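October, gone eleven at night, workshop

Only got two hours in. Bus late, then couldn't find the key to the side door, then Mahsa was already in there with the kettle on so it wasn't locked anyway. Idiot.

State of play. Gripper is back together for the third time. New screws in both fingers, longer ones, threadlock on the outer pair only as I want to be able to get the tips off again in a hurry. Linkage on the left still stiffer than the right. Can feel it when I close the handle, a sort of notch halfway. Filed the pivot a bit. Better. Not fixed. Wrote "LEFT PIVOT" on my hand so I'd remember to put it in here and there it is, remembered.

Servo plan is on hold til the Kendov board comes back. Ishida said send it, so I sent it, and now I've got no board and a handle. Fine, do it by hand. The fingers have to work by hand before they work by motor, Soledad has been saying that since the spring and I've been nodding.

Bench stuff. Big white sheet laid over the table, same one as ever. Blue pen line on it, curves round and goes off up towards the right. It's marked all over by now, brown streaks in a patch, little flecks and dots. Don't care, it's flat and it's pale and black fingers show up against it. Started tonight with the fingers wide open, nothing in them, just hovering over the sheet to see how the two sides sit against each other. 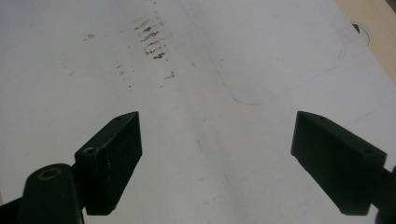

Mahsa says I'm wasting my time with hard tips and should cast some soft pads before I do anything else, silicone, two mm, glue them on the inner faces and stop filing things. She said she lost a whole winter to filing on her first one and it never picked up a teaspoon.

Which, ok. Probably right. But if I put pads on now I won't know if the fingers are parallel, the squish will hide it. Told her that. She said the squish hiding it is the entire point. Went round that twice and then she had to get her train.

So, open and close count. Did 40 slow ones after she'd gone. No slipping. Notch on the left at the same place every time, which is good in a way, at least it's not wandering. Then 20 fast. Outer screw on the right backed off a hair, the one WITHOUT the washer. Put a washer on. There were none in the tin so nicked one off the Rascombe lamp, must put it back, the lamp now leans.

Melter behaving for once. Printed a spare finger on it while I was counting, came off the bed clean, bit of stringing round the holes. Drilled them out. Haven't fitted it, too tired, would only strip somthing.

Total on this pair is now 1061 closes if I've added up right from the back of the book. Wanted 4000 before trusting the thing with a motor. At this rate that's Christmas. Could rig a crank? A cordless drill and a cam off the old wiper. Ask Soledad, she's got the wiper.

Money, nearly forgot. Owe Mahsa for the threadlock and half the filament. Paid her for the filament.

Next time:
- left pivot, take it right out and look at it properly, don't just file
- washers!! buy a bag
- lamp
- price up silicone, only price it up, not giving in yet
- pick up a teaspoon

Last bus in ten mins and I can't find my other glove. Switched off the Melter, went back and checkd I'd switched it off. It was off.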